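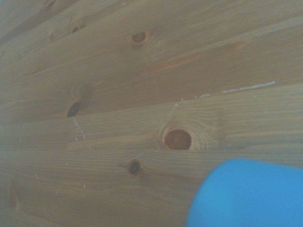 Someone wrote to the list in September:

> If it's the white line in the joint you're fretting over, leave it alone. My money is on old filler. I dug mine out with a kitchen knife and ended up with a gap that collects crumbs, which I then had to fill. The filler dried white. Draw your own conclusions. What I would worry about is the knots. Did you seal them before the oil went on?

Thanks for this, and sorry for the slow reply. The digest has been landing in my junk folder between the offers of cheap printer ink.

I did not seal the knots. The tin of Zedmont says to seal them, in letters you could read from across the road, and I read it with great interest after the second coat. So far they have behaved. The long thin dark one, near the joint, is the one I keep an eye on, as the grain is bunched up tightly all round it and my pad skated over the top every time. I have stopped trying to make it match.

On the white line: I'm with you that it could be filler, though it might just as well be paint. It's patchy, little flecks and then a dash or two, and it follows the seam so closely that I can't believe it was spilt. Whoever had the boards before me bought them from Gavow, and Gavow are not saying. I rang them. They asked for the order number, then told me order numbers from that year had been thrown out when they moved premises.

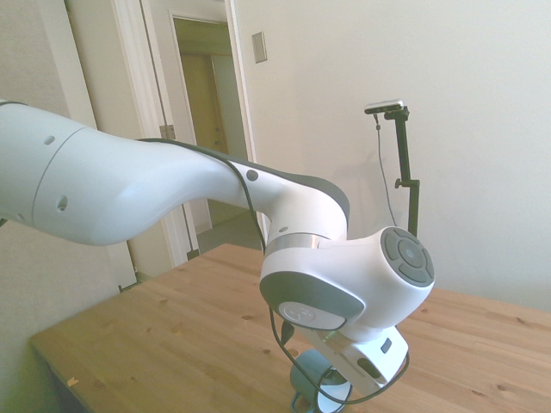
I did try a cocktail stick on it, and a damp cloth, and then a cocktail stick wrapped in a damp cloth. A few crumbs came away and the rest sat there. I'm not going near it with a knife after what you said.

Somebody asked off-list what grit I used. I went over the top with 100 and then 200, always along the grain. Going along the grain sounds simple until you reach a knot, where the grain goes off for a wander and you have to decide whether to follow it. I followed it the first time and made a shallow dip you can find with a fingertip. After that I went straight across and let the knots sort themselves out.

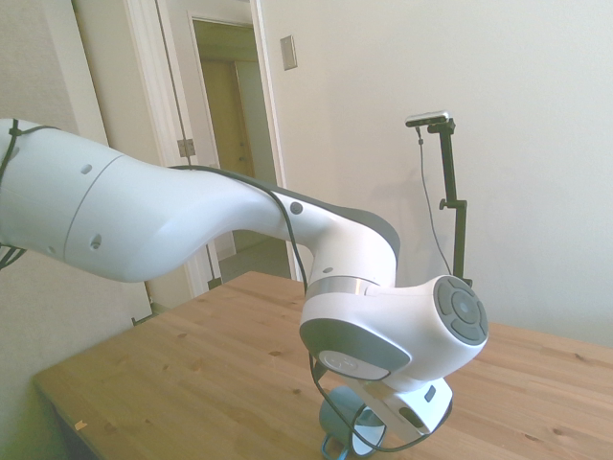
The oil went on thin, rubbed off again after 13 minutes (the tin says fifteen, I got bored). I'm pleased with the colour, a sort of pale honey, and it hasn't gone orange like the shelf I did with the Hijazi stuff. I wouldn't use that on pine again, though it was fine on the stool.

Two questions, then. Can I seal a knot now, through the oil, or have I missed the boat? And does anyone wax over Zedmont, or is that asking for a sticky table?

I've got half a tin left if anybody local wants it. You'd have to collect, and bring your own screwdriver for the lid – mine is now part of the tin.

--
To post, send your message to the list address. Please trim your quotes.

We use cookies to keep you signed in to the list archive. Accept all | Manage settings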